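Stuff on the bench: speaker notes, Mositport evening session
Viorica Nikolaidis, 26 January 2020 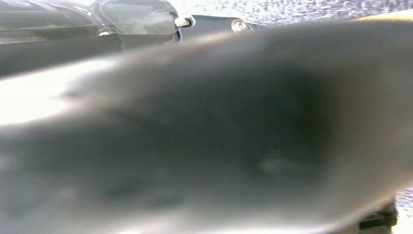
Ok start. Thank Essam for the room. Water. Clock is on the back wall, stop at 34 minutes whatever happens.

Opening question to room: how long did you spend looking for something at your bench this week? Wait. Let them groan. Take two answers, no more, last time in Pretitz it ran on forever.

My number: 227 minutes. One week, kept a tally on a sticky note. Mostly hex keys and the good tweezers.

PART 1 - the surface
Bench is for the job you're doing. Shelf is for the job you're doing next. Everything else gets a drawer or goes home.
Story - the Trevinby move. We packed up the old workshop, 1,269 items on the list, Vesela typed every single one (wave at Vesela if she's here). A whole box of it was chargers. Chargers for what?? pause

Light. Say this slow. Shiny housings and smooth gray parts throw glare right back at you, you lose the edge of the thing. Move the lamp before you squint. Side light for seams, softer light for satin finishes. Don't buy a brighter lamp, I did, it was worse.

PART 2 - small fittings
Screws, clips, little silver bits. Muffin tin. Yes really. One cup per step, go left to right, put back right to left.
Arben does it with egg cartons, fine too, but they tip.
Label BEFORE you fill. Masking tape, fat marker, date if you remeber.

Skip the magnet mat bit if behind.

PART 3 - end of day
5 minutes. Set a timer. Not ten, you won't do ten.
- tools back on hooks
- wipe down, dry cloth first then damp
- unfinished job goes in a tray with a note on it
- note says what the NEXT step is. mine used to say "fix". useless

Zorica's objection (she will bring it up): what about shared benches? Answer: one tray per person, name on it, nobody moves anyone's tray. At Ionescu they tried colors, people forgot who was green. Names work better.

QUESTIONS
Pegboard vs drawers - pegboard for daily stuff, drawers for teh rest, dont get dragged into it
Where'd I get the trays - restaurant supply place, cheap
Kids at home - high shelf, lid that locks, move on

Hand out tally sheets on the way out. Next session is in March, sign-up by the door. Get the marker back from Essam.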